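**Ginirau navigation app – monthly product meeting, March**

Present: Yaqin Lei (chair), route engine, Android, design, map data, support desk, and two people from the Drivitz side who dialed in for the first half. Minutes taken by the design team.

Started at 2 p.m., and a good turnout for once!

### Last month's minutes

Accepted with one fix. Item 4 said the offline map picker was "done." It is done on Android only. The tablet layout still has the old picker with the gray boxes.

### 1. Offline maps

Android team showed the new picker and people were really pleased with it. You drag a box over the area, the download size updates as you drag, and you can name the area whatever you like. The naming was a small request from the support desk, and it has made a big difference in testing, where people had been ending up with a list of "Area 1," "Area 2" and so on and no clue which was which.

The map data team got county files down in size again by storing street names once per file. Lovely piece of work. The biggest county in our test set now downloads as 93 MB, and the group agreed that we can drop the warning screen for anything under that.

Question from support: what happens when an offline area is old? Right now it simply keeps working with old roads. Yaqin would like a quiet note at the top of the map, with no pop-up, and an update button. Design to draw it. There was some back and forth over whether the note should appear while someone is driving. Agreed: no, only when the app is opened and the car is parked or the phone is on foot.

- **Action:** design to draw the "map is old" note, two versions.
- **Action:** Android to remove the size warning under 93 MB.
- **Action:** tablet picker to be scheduled. No date yet.

### 2. Walking directions

The best demo of the day. The walking mode now gives turns by landmark ("turn left after the library") where we have a landmark with a name and a clear spot on the map. Yaqin tried it on her way in and said she kept the phone in her pocket for nearly the whole walk, just listening, which is exactly what we hoped for when this got started last summer.

Landmarks that work well: libraries, schools, bridges, gas stations, churches. Landmarks that don't: anything that changes its name a lot, and anything set back behind a parking lot. Map data wants to leave out stores for the first release and everybody was fine with that, although the Drivitz people were a little sad about it.

Spoken directions are too long in some places. "In 200 feet, turn left after the public library onto Orchard Street" is a mouthful, and by the time it finishes you're at the corner. Suggestion from the route engine team to drop the street name when the landmark is used, and keep it on the screen. We tried it out loud around the table and it sounds so much better.

- **Action:** route engine to shorten spoken landmark turns.
- **Action:** map data to send the landmark list to support, so they can flag the odd ones.

### 3. Drivitz traffic feed

The feed has been on in the test build for 14 days. It dropped out twice, both times overnight, and came back without anyone touching it. Drivitz have found the cause of the first and are still looking for the second.

Arrival times are clearly better in the evening rush. Mornings are a mixed bag, and the route engine team thinks we are trusting the feed too much on small side streets where there are hardly any cars to measure. They would like to try mixing in our own typical speeds there. Drivitz offered to send a confidence value with each road segment, and this got an actual cheer from the back of the room.

Rollout plan: start with 10 percent of Android users, leave it there for a week, then look at the arrival times before going any further. Support asked to be told the moment the switch is flipped, in writing, and not to learn about it from users like last time. Fair point, and noted.

- **Action:** Drivitz to add the confidence value and share a test file.
- **Action:** Yaqin to write to support before the rollout starts.

*(Drivitz left the call.)*

### 4. Fisus search

Fisus is our address search, for those who joined recently. It now copes with missing spaces, swapped letters and most of the ways people shorten "boulevard." It still struggles with apartment numbers typed in front of the street number. Fix is known, needs time.

Recent searches can be swiped away one at a time at last! This has been on the wish list forever. Long press to clear them all, with an undo.
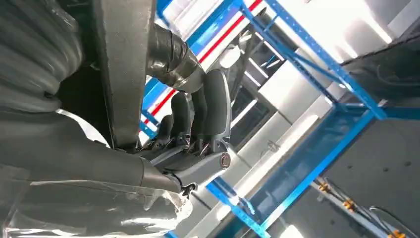
Support reported 6 tickets on search since the last meeting, which is a very good number for us. Four of them are the apartment thing. One is a user whose home town shares its name with a much bigger city two states over, and search always offers the big one first. Agreed that anything near the user should win unless they type the state. The last ticket couldn't be repeated and has been closed.

- **Action:** Fisus fix for apartment numbers to go at the top of the list.
- **Action:** nearby towns to rank first when no state is typed.

### 5. Night colors

Design showed the Liang theme, a darker night map with softer road lines. Warm reception. Water and parks are hard to tell apart at low brightness, so the parks will go a touch greener. Android would like the theme to switch with sunset at the user's location and keep a manual setting for people who drive through a lot of tunnels. Both are easy to do.

There was a vote on whether route lines should stay blue at night or go amber. Blue won by one. Amber stays in the settings – the amber crowd argued well.

- **Action:** design to send final Liang colors by Friday.

### 6. Any other business

The release notes are getting long. Yaqin offered to trim them and would love one plain sentence from each team, no ticket numbers.

Test phones: please put them back on the charger and sign the sheet.

Next meeting same time next month, in the larger room if we can get it. Tablet picker and the first rollout results go at the top of the agenda.

Closed at 3:25 p.m.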